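Section 2: Placing and Focusing the Projector

Read this section before you plug in the Pestora projector for the first time. You will need the power cord, the remote control, a tape measure and a small Phillips screwdriver. Leave the lens cap on until step 7.

Choosing a spot

The projector can stand on a table, sit on a shelf or hang from the Stokasero ceiling bracket (sold separately). The steps below are for table and shelf use. For ceiling use, follow the sheet packed with the bracket and come back here at step 7.

1. Pick a wall or screen that is flat and light in color. A painted wall works well if the paint is matte. Glossy paint will show a bright patch near the middle of the picture.

2. Measure the width of the wall or screen. The largest picture the projector can show in good focus is 224 cm wide.

3. Set the projector on a firm, level surface, facing the wall straight on. Do not put it on a bed, a rug or a cushion. The air intake is on the underside.

4. Leave a clear space of one hand's width on both sides and at the back. Keep curtains away from the exhaust grille.

CAUTION: The exhaust grille gets hot in use. Keep children and pets away from it, and let the projector cool fully before you move it.

Connecting

5. Push the power cord into the socket at the back until it stops. Plug the other end into a grounded outlet. Do not use a worn extension cord.

6. Connect your player or computer to the port marked IN 1. If you have two devices, use IN 2 for the second. Tighten the cord clip with the screwdriver so that the cable cannot pull loose.

7. Take off the lens cap and press POWER once. The light on the top panel blinks green during warm-up and then stays on. Do not look into the lens.

8. Press SOURCE on the remote until your device appears on the wall.

Setting the picture

9. Turn the front foot to raise or lower the picture. The foot has 19 mm of travel. If you need more height, move the projector to a higher shelf. Do not prop it up on books.

10. Turn the zoom ring until the picture fits the screen, then turn the focus ring until edges look crisp. Start with something that has both dark and light areas in it. Check the corners as well as the center.

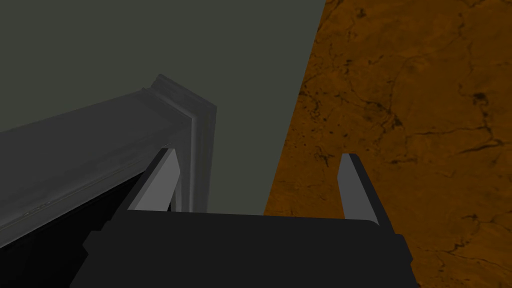
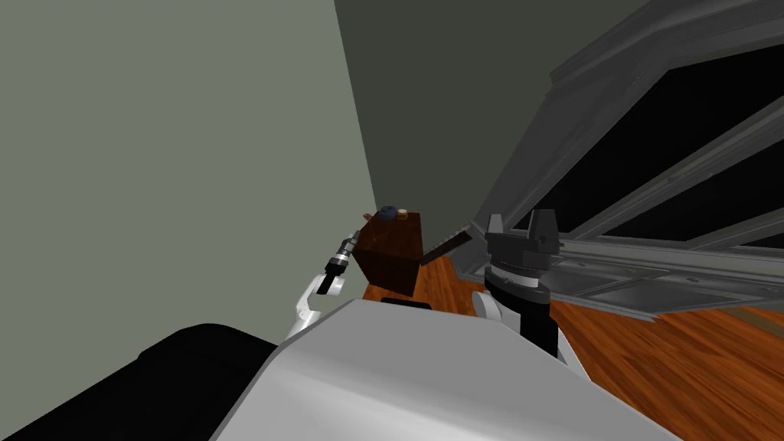

First picture: black gripper with two parallel fingers. Second picture: white torso shell, with the wooden box ahead.

11. If the sides of the picture lean in or out, press KEYSTONE and use the up and down arrows. Small corrections are best. A large correction makes fine text look soft.

12. Choose a picture mode from the menu. STANDARD suits most rooms. Use DARK ROOM with the lights off and the blinds down. BRIGHT makes the fan run faster and louder.

13. Press MENU, go to SAVE and select slot A or slot B. The projector keeps your settings when it is unplugged.

Note: The rings can drift a little during the first half hour as the lens warms up. Check the focus again after that and adjust it if needed.

Turning off

14. Press POWER twice. The lamp goes out at once, but the fan keeps running. Wait for it to stop before you pull the plug.

Filter reminder

A message appears on the wall after 1,818 hours of use. Slide out the filter tray, vacuum the filter gently and slide the tray back in until it clicks. Do not wash the filter. To clear the message, hold MENU until the top light blinks twice.

If the picture is still blurred

Clean the lens with a dry lens cloth. Never use window cleaner. Check that the player is not sending a low-resolution signal, and try the other input port with a different cable.

Section text by Lacey Bickerstaff. Revised 23 April 2020.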